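# Sorting small parts (so you dont lose them!)

Ever taken apart an old toy? Little bits everywhere. One rolls under the couch. Gone.

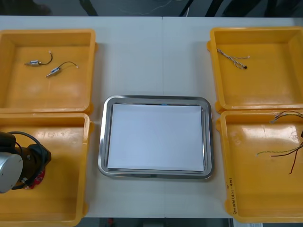 So people who build stuff use bins. Plastic ones, nice and bright. A bright bin is easy to spot on a pale table, and so is a dark wire lying inside it.

**One kind per bin.** Screws with screws. Wires with wires. Got a part with a cable on it? Give it room. Cables love to tangle. Two is fine, 34 in one bin is a bird's nest.

**What's a connector?** The tiny plug on the end of a wire. It clicks into another plug and electricity can get through. Don't yank it by the wire. Hold the plug part.

**Why a tray?** It has a rim! Round things roll, hit the edge, stop. A metal tray is shiny though, and silver parts on shiny metal are hard to see. Put a sheet of plain white paper in the bottom. Much better.

Try it at home:

- an egg carton or some old tubs
- a baking tray (ask first)
- one sheet of paper
- buttons, beads, paper clips, whatever

Dump a handful on the paper. Pick out one kind, then teh next. Jennylyn Villanueva's class did 200 buttons before lunch, and Ivone Quintana found a bead that had been missing since March.

Small parts are NOT for little brothers and sisters. Keep them up high. Lids on when your done.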